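How to Sort a Snack Basket Without Buying Anything

By Adi Hutapea

Every few months somebody sends me a pantry makeover with 400 matching jars in it, and I wonder who eats in that house. I don't believe in matching jars. I'm not fully convinced by baskets either, but one plastic basket for packets and wrapped snacks has lasted longer in my kitchen than any other system I've tried, so I'll tell you how I do it.

What you need: one basket, a clear table, a damp cloth, a marker. You do not need a label maker. The Lavevine pantry course I paid for had a whole chapter on label makers, and I'd like that evening back.

Step 1. Empty the shelf onto the table. Take everything out, including the packets that slid down behind the flour. Wipe the table first or you'll be wiping crumbs off the packets later.

Step 2. Check dates before you sort. People do this last and end up arranging things they're about to throw out. If the date is printed on a crimp where you can't read it, flatten the end with your thumb. Still can't read it? Decide now whether you trust it.

Step 3. Pick a basket that's too small. This is the part Adi Ong argues with me about (same first name, very different cupboards). She likes a deep one. A deep basket is a place where crackers go to be forgotten. Slots in the sides are good, as you can see a bit of what's in there without pulling it down.
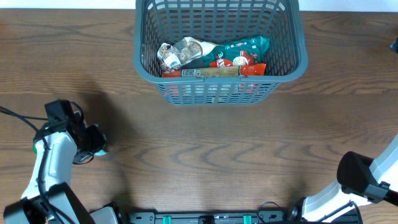

Step 4. Put long packages along the front and lay them flat. Tubes stood on end fall over as soon as you take out their neighbor. Bulky bags go behind, with any loose wrapper ends tucked under if they'll stay tucked. Mine mostly don't, and I've stopped fighting it.

Step 5. Opened packets go in a different container. I've read that a clip is enough. I've also swept up after the clip.

Step 6. Write the month on anything with a hard-to-find date. "August" in marker is plenty.

Then leave it alone for 10 days. If people in your house are still putting snacks on top of the fridge, the basket is in the wrong place, and moving it will do more than a lecture. Mine went from the high shelf to the counter, where I didn't want it, and it's been there ever since.

As for the claim that a tidy basket makes you snack less, I saw no sign of that. I ate the same amount and found it faster.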